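Frequently asked questions: the Mellirwood shared rules for robot arms in kitchen-style workspaces
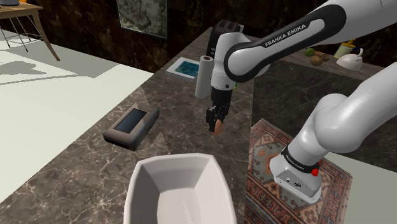
Last revised 5th May. We have tried to answer these the way we would answer them over a cup of tea, so please forgive us if one or two run on a bit. If your question isn't covered, there is a note at the very end on how to reach us.

Who are these rules for?

Anyone who sets up, runs or supervises a small robot arm that handles household objects at Mellirwood, whether on a real bench or in simulation. That means staff, students, visitors from Vurnasness, and the people who join us every March for the Drutia project and stay until their funding runs out. You don't need to be an engineer to follow them. Quite a few of our most careful operators came to us from catering and occupational therapy, and the wording has been much improved by their patience with it!

Why have rules of our own when there are already proper standards?

A fair question, and one we get a lot. The published standards on industrial robots and on people working alongside them come first, always, and nothing here replaces them. They tell you how to think about risk. They can't tell you where the tea towels should go on our particular counters, or who signs the sheet when a gripper has been changed, and those are the everyday matters that trip people up. If you ever find one of our rules pulling against a published standard or the manufacturer's manual, follow the stricter of the two and let us know.

Do the rules apply when everything is simulated?

Most of them do, yes. Obviously a rendered arm can't pinch your fingers, and you may skip the sections on guarding, footwear and first aid. But the layout rules, the speed limits and the record keeping all stand. We learned this the slow way. An early set of tasks was written in simulation with the arm moving at whatever speed looked nice on screen, and when the same tasks came over to the bench, nearly every one had to be rewritten. It is so much kinder to your future self to work within the real limits from the start.

What does a simulated scene need before it can be shared?

It needs a name, a version number, a list of the objects in it and a line saying where each model came from and whether we are allowed to pass it on. Please give sizes and weights for anything the arm is expected to pick up. A bread roll that weighs as much as a brick will teach you very little about bread rolls. And please do say clearly, wherever a rendered picture is used in a report or on a poster, that it is rendered. The better these pictures get, the easier it is for a reader to take one for a photograph, and we would hate for somebody to feel misled.

How fast may the arm move?

The limit depends on your risk assessment, so we won't print one speed for everybody. What we do ask is that the first seven runs of any new task are done at the lowest speed setting, with someone watching the whole way through and a hand near the stop. After that you may step up gently, noting each change on the sheet. If you change the gripper, the fingers or the payload, you go back to the beginning. People grumble about this one — we grumble about it ourselves — and it stays.

Can I leave other things on the counter while the arm is working?

You can, and for many tasks you should. A perfectly bare worktop isn't much like a kitchen, and clutter is often the very thing being studied. The rule is that everything within reach of the arm must be on your layout sheet, including things that are only there as background. Glass and sharp knives need written agreement beforehand. Hot liquids are not allowed at all, however short the task. Loose paper and cloth want a little extra thought too, as they can shift or catch, so keep them out of the planned path of the gripper unless they are part of the task.

Is real food allowed?

Yes, within reason. Food that has been handled by a gripper is never to be eaten afterwards, even if it looks perfectly all right and you missed lunch. Keep it in the marked tub and put it in the food waste at the end of the session. Eggs, raw meat and anything containing nuts need a word with the safety desk first. For practice runs we much prefer the soft dummy foods in the Rønning cupboard, which can be washed and don't leave crumbs in the finger joints.

What is the good practice for letting go of an object?

Lower it first! The gripper should open only when the object is resting on the surface, or as near to it as your task allows, and never over the edge of the worktop. If the task does call for a drop, into a bowl for instance, write down the height and keep it the same for every run. Should the arm stop with something still in its fingers, please don't tug. Make the arm safe, support the object from underneath, and then follow the release steps for that gripper.

Does a light on the arm tell me that it is safe to approach?

Please don't treat it that way. Lights are a great help, but the meaning of a colour differs between makers and sometimes between two models from the same maker, and a simulation may show a light simply because the model has one. Read the manual for the arm in front of you, and copy the meanings on to the card by the bench. Before you reach in, check the state on the controller as well. It takes a moment and becomes a habit surprisingly quickly.

How much do I have to write down?

Less than you fear. The session sheet has 17 boxes and most of them are ticks. We ask for the task name, the software version, the layout, the speed and anything that went wrong, however small. Near misses are the most useful entries of all, and no one will be cross with you for reporting one. Sheets are kept for 29 months and then destroyed, apart from those attached to an incident report.

What happens if I break a rule?

Usually a friendly conversation. Over the last round of reviews we looked at 87 session sheets, and most of the slips were things like a missing version number or an object that had been left off the layout. Running with a disabled stop, or reaching in while the arm is live, is a different matter and means your access is paused until you have done the induction again.

How do I suggest a change?

Write to the safety desk at Mellirwood with "rules" in the subject line, and tell us which answer you are unhappy with and what you would put in its place. Suggestions are read together at the end of each month, and you will get a reply either way. Colleagues at Vurnasness can hand theirs in at their own front office, where they will be passed along to us.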